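4. Adding your novels to the Sunelar catalog

This section explains how you put your fiction books in the catalog, how you connect the books which belong to one series, and how you mark a book for younger readers. Before you begin, the program must be installed and your account must be open (see section 3).

4.1 Adding one book

1. Open the Sunelar program and choose Shelf, then New Book.
2. Type the ISBN from the back cover. Please type only the digits, without spaces or lines between them.
3. Press Search. The title, the author and the publisher are filled in for you.
4. Compare the edition with the book in your hand. A hardcover and a mass-market paperback of the same novel have different numbers, and the page count will be also different.
5. Choose the shelf in the list on the right side, and press Save.

Note: Old paperbacks often have no ISBN. In this case leave the field empty and type the title and author yourself. The program gives the book a number of its own, for example 1236. You can write this number with pencil on the inside of the cover.

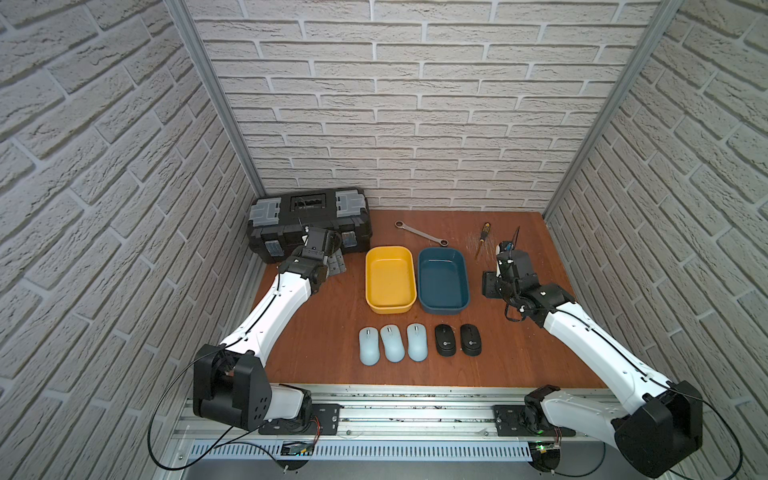
Fig. 6. Brick-pattern panels and wood-grain tabletop.

4.2 Connecting the books of a series

Many fantasy and adventure novels are part of a series, and the publisher does not always print the volume number on the cover. Sunelar does not guess the order. You must give it.

1. Open the first book of the series and choose Edit, then Series.
2. Type the name of the series. For our test we used the Clarkent books by Bukola Olatunji, so we typed Clarkent.
3. In the field Volume, write 1 and press Save.
4. Repeat the steps for every other book. When you type the first letters of the name, the program offers you the series that you already made. Choose it from the list and do not type it again, or you will have two series with almost the same name.
5. Open the Series page and look if the order is right. You can drag a book up or down.

Short stories which take place between two novels can have a half number, such as 2.5. Write it with a point. A comma is not accepted.

CAUTION: If you delete a series, the books stay in the catalog but the volume numbers are lost. It is not possible to get them back with Undo. Make a copy of the catalog first (section 7).

4.3 Marking books for younger readers

1. Select one or more books on the shelf.
2. Choose Edit, then Reader Age.
3. Write the lowest age, for example 11, and leave the field Highest Age empty if the book is also good for adults.
4. Press Save. A small green dot is shown beside the title.

The age is only advice. It does not lock the book, and every person who has your catalog password can still see the full list. If you want to hide some titles from a child, make a second shelf and give it a separate password.

Note: The ages which come from the Nwachukwu book list are set by the publishers, and for the same novel they can be different from one edition to the next. Your own number is always used before theirs.

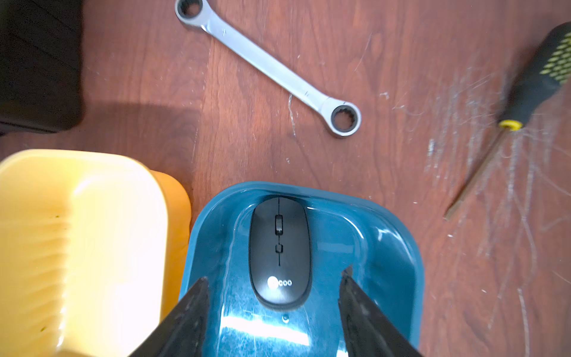 4.4 Sending the catalog to a Hunus reader

1. Connect the reader with its cable and wait for the book symbol.
2. Choose File, then Send To, then Hunus.
3. Select the shelves that you want to send.
4. Press Start. A large catalog takes roughly 2 minutes. Do not remove the cable during this time.
5. When the word Ready is shown, choose Disconnect and then remove the cable.

If the titles are shown without covers, open Settings on the reader, switch on Cover Pictures and send the shelf one more time.

Related items
3. Opening your account
5. Lending a book to a friend
6. Printing shelf labels
7. Making a copy of the catalog
Signed copies and first editions: how to record them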